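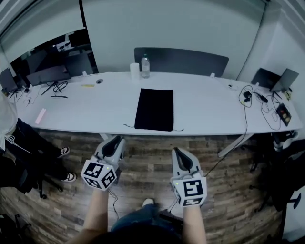 Fig. 1. Shared desk with a drawstring bag laid flat, water bottle and paper cup behind it, monitor and cables to the left.

Office Practice, Unit 7: Keeping a shared desk
Handout for the Telville evening group
Tutor: Anjani Lubis

Bring this sheet to the practical. You will need it again in March, when we cover storage and moving office.

1. What we mean by a shared desk

A shared desk is used by more than one person, at different times or side by side. It has fixed things, which stay (monitors, stands, power leads), and carried things, which arrive and leave with the user (laptops, bags, drinks, small personal items). Most untidy desks are untidy because the two kinds have been mixed. Sort by kind first and by size afterwards.

2. Bags

A soft bag takes up little room when empty but a lot of attention when it sits in the middle of the worktop. The bag in Fig. 1 is lying where a keyboard or an open folder would normally go. Drawstring cords should be gathered in and tucked under the bag, or the bag should be rolled with the cords inside. Cords left trailing towards the front edge get caught on sleeves and chair arms.

If a bag is used to carry cables, pack the heaviest coil at the bottom and close the top before lifting it.

3. Drinks

Bottles with a cap may stay on the desk. Open cups are kept away from anything with a plug. The back of the desk is acceptable if you are not reaching over the cup to get at something else. Omar Semaan's group had a long argument over this last term and settled on one drink per person, which we have kept.

4. Cables

Work in this order:

Follow each lead from end to end before you pull on it.
Take out anything that is connected to nothing.
Coil the spare leads loosely, in circles as wide as your hand, and tie them.
Pass the leads that stay through the grommet hole, if the desk has one.
Check that nothing hangs over the front edge. 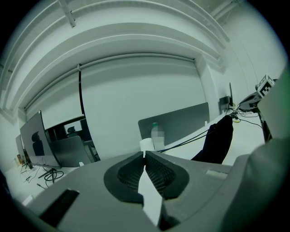
Coiling comes before tying, and neither should be done tightly. A lead wound hard round the hand will kink close to the plug, and that is where it usually fails. Monitor stands and bases that are not in use go on the shelf with their screws in a labelled envelope – Lina Harb has the envelopes.

Divider panels and blinds are not part of the desk, but look at them before you finish. Blind cords should hang clear of chairs.

5. Small items

Anything smaller than a phone goes in the tray. Items left for more than a week go to Nour Nassar in room 214.

6. For the practical

Work in pairs. Draw the desk as you find it, mark each thing F (fixed) or C (carried), then clear it and draw it again. Hand in both drawings with your names on the back.

Reading: Adley desk guide, page 59, the section on cable routes only.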